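Is a tray under the plate worth it for everyday meals?

Posted in Kitchen and Table, Brarkholm Household Help

Grokolmont

My sister-in-law swears by trays. One per person, plate goes on the tray, tray goes on the table, and supposedly you never wipe the table again. I'm not convinced. We have a big brown table that shows every ring and smear, so I can see the appeal, but to me it looks like swapping one thing to wipe for several things to wash. I also don't have the cupboard space. We own 8 trays already, all presents, all behind the baking tins.

What I want to know is whether anyone has kept this up for longer than a month, and whether the plate slides about. Ours are wide-rimmed plates and I can picture the whole lot going over on the way from the kitchen.

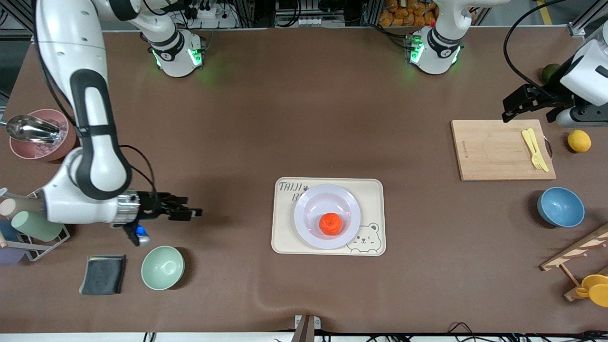
Cream tray with the plate on it, tangerine on the plate, cup rack over on the left.

The cup rack is another of her ideas. She says cups should live on the table so people help themselves. I say they take up room where a person's elbow should be. Happy to be told I'm wrong about either, but please don't just say "it looks nice".

3 replies

Irkley_Lane

We've done it since December and I'd give it half marks. The table does stay cleaner. What you get instead is sticky trays, and if yours have printing on them you may find it wears off where the plate sits. Ours had a row of flowers and now has most of a row of flowers.

On sliding: put the plate down after the tray is on the table. Carrying it loaded is where things go wrong, and a wide rim makes it worse as there's less plate touching the tray than you'd think. A damp cloth under the plate stops it moving, but then you've got a damp cloth to deal with.

Check the size before you use any of your eight. If the plate takes up most of the tray there's nowhere for crumbs or peel to land except the table, and you're back where you started. Ours leave a hand's width on one side and that's enough for a tangerine skin.

I'd be doubtful about the claim that you never wipe the table again. I still do it every evening, it just takes less time.

kerekes_kitchen

Trays are great, get the wooden ones!! We love ours.

Brarkwater

Can't help much with the trays, we use a wipeable cloth and it cost less than 3 of them would have. I do know about cup racks though. A wire one is fine on a side table or the worktop. On the dining table it gets knocked, and cups that aren't pushed on properly tip over. I timed myself putting ours away and fetching cups from the cupboard instead, and it was under 30 seconds for the lot, so I don't see what was being saved.

If you do keep it out, put it at the end where no one sits and only leave out as many cups as there are people.

Grokolmont

Thanks, Irkley, that's the sort of answer I was after. I'll try two trays for a fortnight, with the plates carried separately. The rack is going on the worktop whatever she says.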